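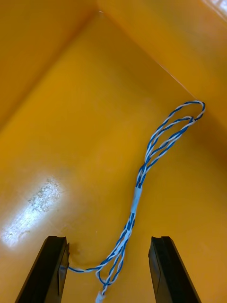 Call for Participants: The Padville Color Words Project

What do you call the color of a school bus? How about the inside of a cantaloupe, or a creek after three days of rain? If you just thought of an answer and then started arguing with yourself, we would love to have you join us.

The Padville Color Words Project is collecting the words people in and near Padville use for colors in daily life. We want paint-can words, farm words, kitchen words, and words your aunt used that you have never heard anywhere else. So far we have 1,563 different color words and phrases from 487 people, and the list keeps surprising us. One family has used "Stirnska green" for three generations to mean the color of the old Stirnska feed store doors. Another calls anything between brown and orange "squash." Two sisters from the same house gave us completely different words for the same dishcloth, and they were both very sure!

We are now signing people up for the second round, which begins in September.

Who can take part

Anyone 16 or older who has lived in Padville, MacPherson, or the farm roads in between for at least one year. You do not have to have grown up here. We are short on people who moved here as adults, and on people who speak another language at home, so if that is you, please write to us. You can answer in any language you like. Pichit Tanasarn runs our sessions in Thai and English and is happy to talk through words that don't have an easy match.

People who are color-blind are very welcome. Some of the best conversations in the first round came from people who see color differently and have worked out their own ways of talking about it. Tell us when you sign up so we can plan a little more time with you.

What you will do

Round two has two parts, and you can do the first without signing up for the second.

Part one is a naming session at the Pruletti Building, second floor (there is an elevator). You will sit at a table by the north windows and look at a set of 205 painted cards, one at a time, and tell us what you would call each one. There are no wrong answers. "Mustard," "dark yellow," "ugly," and "I have no word for that" are all useful to us. A session takes two hours with a break in the middle, and there is coffee and usually something baked.

Part two is a color diary. For two weeks you carry a small notebook and write down color words when you hear them or say them: in line at the hardware store, on the phone, at supper. Just the word, what it was describing, and who said it (a first name or "neighbor" is plenty). Some people fill the whole book and some write four lines. Both are fine with us.
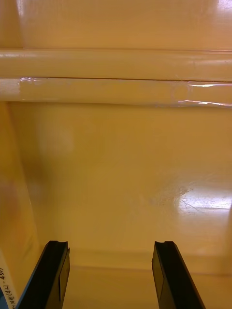 Amber, tan, or honey?

What you get

Participants receive a $40 gift card for the naming session and another $35 when the diary comes back. We can also pay bus fare both ways -- keep your ticket and bring it along. Everyone who takes part will get a printed copy of the word list when it is done, with a page at the back for your own additions. If you would like your name in the thank-you section, check the box on the form. If you would rather stay out of it, leave the box blank and we won't print it.

What happens to your words

We record the naming sessions in sound only. Charalambos Psarras, who leads the project, and two assistants listen to the recordings and type up the answers. Your name is kept apart from your answers, and you can ask us to take your recording out at any time before the list goes to the printer. The diaries are yours. We copy the pages and mail the notebook back.

The first round gave us 3,520 diary entries, and we have been reading them out loud to each other all summer. A lot of them are about food. A surprising number are about trucks.

Session times

Morning sessions start at 9:30 a.m. and afternoon sessions at 1:15 p.m. We don't run evening sessions because the cards need daylight. If it is very dark out we may call and move you to another day, so please give us a phone number that you really answer.

Please wear your usual glasses or contacts, and leave tinted lenses at home. If you have had eye surgery in the past six weeks, wait until your doctor has cleared you and then get in touch. We will find you a place.

How to sign up

Pick up a form at the front desk of the Pruletti Building or at the MacPherson branch library, or leave a message at the project office with your name, your phone number, and whether mornings or afternoons suit you better. Groups are fine too. If your card club or your whole shift wants to come, tell us how many and we will set aside a day -- you will each do the cards on your own, but you can have lunch together after and compare. People tend to want to.

Forms are due by the end of August. If you miss that, send yours in anyway and we will put you on the list for open spots.

Questions about the sessions go to Pichit Tanasarn. Questions about recordings, payment, or the printed list go to Charalambos Psarras. You can reach them both through the project office, and either one will gladly take a good color word over the phone.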